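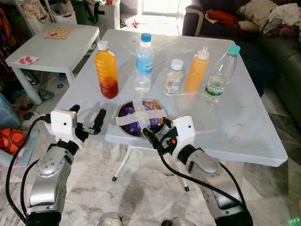
Bromance maintenance, or why the left wrist kept dropping out

Search this blog Go

Quick one, typing this with a screwdriver next to the keyboard. Got a few messages asking how the two arm rig is holding up, so, notes. Mostly for me so I don't have to figure it all out again in January.

For new people: Bromance is the Plirkolano pair, two arms on one body, silver and black, white wrist housings. Runs in the living room. I drive it with Griluvex, the free version, which is fine until it isn't.

The fault first. Left gripper would quit mid-reach. Not every time. Arm fine, joints fine, gripper just stops answering and Griluvex throws a timeout at 2000 ms. Restart, works again, maybe for an hour. Very annoying. Blamed the software for way too long.

It was the cable. The black one that loops out of the wrist housing and runs back down the arm. I had tied it too short when I put the rig together, and with the wrist rolled all the way over it was pulling on the connector. Not out. Just enough.

What I did, in order:

Power off at the 24 volt supply, at the wall too. Wait a bit.

Cut the old ties. All of them, don't try to save one.

Open the wrist housing, small screws, magnet tray. I lost one under the sofa last time and I am still not over it.

Unplug, look at the pins, plug back in. One pin was a tiny bit bent. Straightened it with a plastic pick.

New loop, bigger. Hand-roll the wrist both ways before tying anything down. The loop should look too big when the arm is at rest. It looks kind of dumb and that's the right size.

Tie loosely, twice, close housing.

Then did the right arm the same way even though it never complained. Cables there hang down the arm in a big lazy loop now. Good.

Gripper zero after any of this. Open the housing and the zero is gone, or near enough. The encoder gives 1024 counts a turn and mine came back 7 off, which doesn't sound like much but at the finger tips you see it. Fingers closed by hand, hit zero, open, close, check again. I do it three times, probablly twice would do.

Bench check is the little white table with bottles in a row at the back and the steel bowl up front. Bowl is taped down, strips crossed right over it. Before the tape, any touch on the rim and the bowl went for a walk, and then I couldn't tell if the arm was off or the bowl was. Tape it. White tape leaves less gunk than the silver stuff. The bottles are different heights and shapes and have different amounts in them, which is what I want. Soft thing in the bowl, something that crumples.

Do it at the same time of day if you use the wrist camera. The doorway behind the table is super bright in the morning and the marble bounces it right back up. I redid exposure twice before I noticed it was the sun.

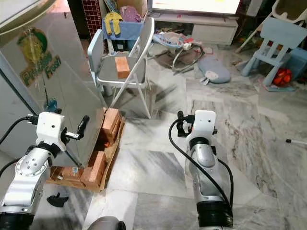
CABLES & FLOOR WORK

Second check is low reach, and it's harder on the loops than the table ever is. Arms go down and forward, wrists turn in, and whatever slack you left gets used. Wood blocks on a flat piece of cardboard, another block up on the folding chair, the steel fridge with the "Fresh" logo at an angle so there's a corner to work near. I keep the speed way down near the fridge. Brushed steel, reflects everything, and the depth readings get weird there. Still don't have a good fix – if you do, leave a comment.

Things I look at while it moves:

– does either loop touch the arm's own joint when it folds
– does the loop go tight at any point (stop, retie)
– do the finger tips meet evenly
– any new noise from the base

Cardboard slides on polished tile, so I check where it is before each run. Block edges get chewed up too, sand them or the fingers slip.

Tools so far: hex set, flat cutters, plastic pick, magnet tray, a bag of small ties from the hardware place on Krajewska. They only had black. Get the reusable kind if you can, you will be cutting these off again.

Ran it around 24 times after the fix, table and floor mixed, no timeout. Not calling it fixed yet. The bent pin bothers me and I have a spare connector comming. When it gets here I'll swap it and write down the pinout, my old sketch of it is wrong on two wires.

Still to do: grease the left base joint, print a proper clip for the wrist cable, back up the Griluvex config somewhere that isn't the same laptop.

Recent posts
Griluvex config backup, the lazy way
Finger pads: rubber vs. silicone
Bromance gets a second power switch
Which zip ties not to buy

Contact | © all text and photos mine, ask first | Back to top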